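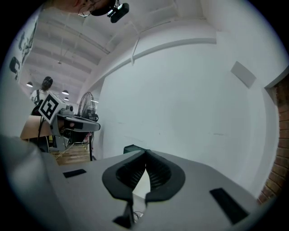 Agudelo to open parts and repair counter in Drindstead

DRINDSTEAD, Sun 3 May – Household appliance supplier Agudelo will open a parts and repair counter at its Drindstead warehouse in October. The counter will serve walk-in customers as well as the trade.

The new counter will stock 2,137 spare parts for washers, dryers and dishwashers, up from the 2,062 now held at the company's Reltside store. Orders placed online can be picked up at either location.

Customers may bring in small appliances for repair during opening hours. Larger items will be collected by van from addresses in Drindstead and Dredska. A written quote is given before any work starts, and the inspection fee is taken off the final bill if the repair goes ahead.

Agudelo will hire eight people for the site, including two trainee technicians. Applications open in the summer and will be handled by the Reltside office.

The counter will be open Monday through Saturday, with trade pickup from 7 a.m. The Reltside store will keep its current hours – there are no plans to move staff between the two sites.

About Agudelo

Agudelo sells and repairs household appliances and supplies spare parts to independent repair shops.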